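The Two-Drawer Wardrobe

When Gerardo Macaraeg moved from a house in the suburbs to a rented room in Plellia, he took one suitcase and left nearly 200 pieces of clothing behind. Most went to a church sale. A few went to his brother. The room came with a bed, a chair and a dresser with two working drawers, and he decided to own only what fit in them.

That was in November. He has kept to it, and he is part of a small but steady group of people who have stopped treating clothes as something to collect. Their rules differ. Some count every sock. Others count only what hangs. Macaraeg keeps 19 items and does laundry twice a week in the basement, usually after ten at night, when both machines are free.

Every item gets laid out on the bed at the change of season. Anything that was not worn goes in a bag by the door.
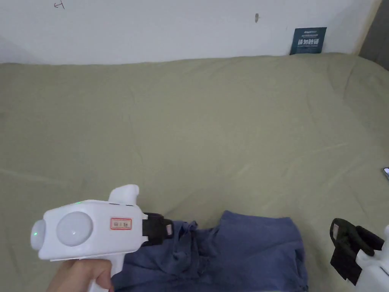
Sebastião Assunção thinks the counting is a mistake. People who fix on a number, he said, end up throwing out a good winter coat in April and buying a worse one when the cold comes back. He would sooner see them wear things out, patch them and wear them out again.

He has a point about coats. The repair shop on Varketti Street takes in more outerwear than anything else, and much of it was bought secondhand by people who had given away something similar. A new zipper there costs less than a used jacket. The wait is long in the fall, so the owner tells regular customers to bring their coats in during the summer.

Storage is the other half of the subject. A small wardrobe gets worn and washed more often, and it shows wear sooner. Hangers stretch knits at the shoulder. Wire ones leave rust marks in a damp closet. Heavy sweaters do better on a shelf, and so do most things made of jersey.

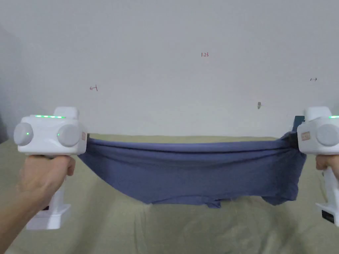 Cotton jersey is the fabric that gives small wardrobes the most trouble. It shrinks in length, twists at the side seams and goes thin under the arms. Macaraeg dries his on a rack and never in the machine. Before a shirt goes in the drawer it helps to pull it straight, the way the blue-violet cloth is held taut here, and then smooth it flat with the palm. Done while the fabric is slightly damp, this takes out most of the creases, and the shirt will not need an iron.

Dark colors should be washed inside out in cold water. White shirts can go warmer, but bleach weakens the thread at the collar – oxygen powder is slower and does less harm.

Macaraeg replaced two shirts this year and nothing else. The second drawer still sticks, and he keeps his sweaters in it.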